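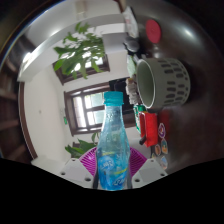

**Margus Liepiņa**

I am collecting grasp demonstrations with a hand-held gripper for a small imitation policy, working name Pemitz. The wrist view is fisheye, and so far I have 18 episodes of a bottle being held upright between the fingers. The liquid is clear with a pale blue tint, the label is blue, and there is always a window with daylight somewhere behind the neck. Validation loss is fine, but the predicted gripper width drifts by up to 10 mm on held-out episodes. Should I undistort the images before training, or collect more with the blinds down?

**Meinir Howells**

Leave the distortion in. If the same lens is used at deployment, the network will cope with a curved bottle, and rectifying throws away the outer part of the view, where your table is.

I would look at the width labels first. Plot them against time for 2 episodes and check that they go flat once the fingers are on the plastic. A soft bottle gives under load — the width at contact and the width at full grip are different numbers, and a late timestamp will mix them up.

Keep the window. Record some episodes with the blinds down as well, and split train and test by session, never by frame.

**Kavmont**

18 is too few. Same trouble here with a glass jar, more data fixed it. Didn't check the timestamps.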